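Home | News | Robots | Kitchens | Reader Mail | Search

We use cookies to keep the site running and to remember your settings. OK / Manage choices

Drolix pulls its kitchen update after the sink mix-up

By Ridwan Santoso
18/07/2022

So the dish-clearing update I was so excited about in the spring is gone, at least for now. Drolix took version 7 of its kitchen software offline over the weekend and asked everybody running it to go back to the previous release. If you have one of their counter-mounted arms at home or at work, please check your settings page before you load up the sink tonight!

The trouble is with how the software decides what to do with things that are piled on top of each other. It's supposed to look at a stack, pick the top item, work out where that item goes, and then start over with whatever is left. What it was doing in some kitchens was treating a whole stack as one single dish. The arm would close on the cup, lift, and swing toward the rack with whatever happened to be riding along on top. You can guess the rest. Things rolled off, and a few of them rolled off over the floor instead of over the sink.

The first complaint I heard of came from a shared kitchen in Fosville, where the arm dropped a bowl on the edge of the counter and then carried on with its job as if all was well. That second part is what bothers me. A dropped bowl is a dropped bowl (I've broken plenty by myself, no robot needed), but the arm is meant to stop when the weight in its grip suddenly changes. It didn't stop. It went back in for the next dish while a woman was reaching over to pick up the pieces, and it bumped her wrist. She wasn't hurt, I'm glad to say, but she did hit the red button and she hasn't switched it back on.

Drolix says the stop check was there all along, only it had been set too loose. In the older software, a change of 40 grams was enough to freeze the arm. In version 7 that number went up to 500, and the company told me it was done to cut down on false alarms from water dripping off wet plates. I get that, those false alarms were really annoying – mine used to freeze over a soggy sponge. But 500 grams is more than most of my bowls weigh, so a dropped one would never have set it off.

The stacking problem took longer to track down. Polten, the small outfit that does testing for Drolix, ran the update through its simulated kitchen again last week, this time with messier sinks. According to the test lead there, the original set of trials had mostly tidy ones, with plates next to cups and hardly anything on top of anything else. For the new round they made 20 layouts with food left in odd places and dishes piled up any old way, and the software got the stack wrong in seven of them. White on white was the worst, she said, when the cup and the plate under it are so close in color that the software can't find where one ends and the other begins. A piece of fruit sitting on a cup is a nasty one too, since it has to go somewhere else entirely and it can roll.
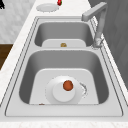
What to do if you have version 7

Open the settings page, look under Software, and choose the earlier release. Mine took one restart and a cup of coffee's worth of waiting. If the older release isn't in the list, leave the arm switched off and write to the support desk, and they'll send you a link.

Once you're back on the old version, run the arm with an empty sink first and press the stop button halfway through, just to see that it works. Keep your hands out of the basin while it's moving, and clear leftover food out yourself. I'd also unstack anything breakable for the time being, even though the older software is better at this.

Drolix hasn't given a date for the fixed update. Pangaribuan, the company that rents the arms out to cafes, tells me it has already rolled back all of its machines and will wait for Polten's next round of results before it installs anything new. I'm going to do the same with mine. If yours has been dropping things, send me a note with the software version and what was in the sink, and I'll pass it on.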